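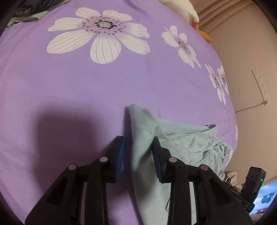
Purple fitted sheet, big white flower up top, sage-green garment lying on it.

Guest Rooms > Checklists > Bed and Linen Walk-Through

We use cookies to remember your reading preferences. Accept all or manage settings.

Bed and linen walk-through, with my comments

I do this one on a Friday, usually starting in the back bedroom and working toward the street. The house in Cistport has been a guest house for a few years now and I wrote the first version of this list on the back of a grocery receipt, so if the order seems odd, blame the receipt. Jaruwan Luangrath, who owns the place up the hill, asked me for a copy in September and then asked me what half of it meant, so I've put comments under everything. Use what helps!

1. Strip check
[ ] Pull off anything that isn't bedding before you touch the sheet.
Comment: Clothes get left on beds all the time, and a light garment on a busy print is really easy to miss (sage green, gray, anything pale). I once rolled a whole cardigan up in a fitted sheet and washed it on hot. It came out sized for a doll and I had to write a very embarrassing email. So now I pat the whole bed down with flat hands, corner to corner, and anything I find goes on the chair.

[ ] Pockets and waistbands.
Comment: Lip balm. Check for lip balm. One tube through the dryer and you'll be looking at grease spots on everything that shared the load.

2. Fitted sheet
[ ] All four corners seated under the mattress, elastic flat.
Comment: If one corner rides up by morning the sheet is probably the wrong depth. Our mattresses from Grivent are 12 inches deep and the older sheets just won't stay on them. I spent a whole summer tucking and swearing before I measured.

[ ] Elastic has some snap left.
Comment: Stretch it and let go. If it sort of sighs back into place, put it in the rag basket.

[ ] Seams looked at along both long sides.
Comment: Run a thumb down them. A popped stitch takes two minutes to fix on Friday and turns into a hole a toe goes through by Sunday.

[ ] Print and color.
Comment: I love the flowered purple ones, I really do, and guests mention them more than anything else in the room. But deep colors need their own wash the first few times. Cold water, inside out if you can manage it. White petals on a purple ground are exactly where you'd notice dye creeping. Look at the white parts by the window, with the lamp off.

[ ] Stains.
Comment: A patterned sheet hides things, so go slowly over the speckled bits. I mark anything doubtful with a safety pin at the hem and decide when it's out of the wash.

3. Mattress and protector
[ ] Protector zipped all the way.
[ ] Mattress seams and the tag area checked with a flashlight.
Comment: You're looking for small dark specks along the piping. I have never found any, knock wood, but I look every single time. If you do find something, close the room, leave everything in it where it is and call your pest people. Don't go dragging the bedding down the hall.

[ ] Slats. Push on each one.
Comment: Room two had a cracked slat for I don't know how long. It only creaked if you sat on the left.

4. Around the bed
[ ] Lamp cord runs behind the nightstand and isn't pinched by the bed leg.
[ ] Nothing soft touching the heater.
Comment: This is the one I'm strict about. Sheets with a lot of drop can slide down the side and end up against the baseboard heater. I keep a hand's width clear and tuck the overhang under.

[ ] Rug lies flat, grip pad underneath.
[ ] Clear path from the bed to the door in the dark.
Comment: Try it with the lights out. My shin found the luggage bench before any guest did – good.

5. Linen closet
[ ] Sets folded together inside their own pillowcase.
Comment: Domnica Mihăilă taught me this and it changed my mornings. No more hunting for the one matching case.

[ ] Top shelf light stuff only.
[ ] Thread count and size written on the shelf tape.
Comment: Ours are the 400 from Thammasiri on the queens and whatever was on sale on the twins. The twins feel fine. I've slept on both.

[ ] Closet smells of nothing.
Comment: If it smells damp, take everything out. Everything. I left it "until Monday" once and had to rewash the lot.

6. Laundry room
[ ] Lint screen cleared before each load.
[ ] Dryer hose not kinked behind the machine.
[ ] Detergent lid on, up high.
Comment: The Nillham powder we buy comes in a big tub and the lid likes to pretend it's shut. Press until it clicks.

Initial the sheet, hang it on the hook inside the closet door, and put any repairs on the kitchen board. I replace the whole set once the hem goes fuzzy. The last purple one cost me roughly $343 with the matching duvet cover and cases, which made me wince a bit, but it's washed well so far.

Comments (3)

marlow_b: The safety pin trick! I've been using masking tape and it leaves gum in the dryer.

Jaruwan L.: OK now I understand the lip balm line. Do you wash the protector every time or only when it needs it?

Reply from author: Every second changeover, sooner if there's been a toddler in the room.

teal_kettle: Do you iron the fitted ones? My sister says yes and I say life's too short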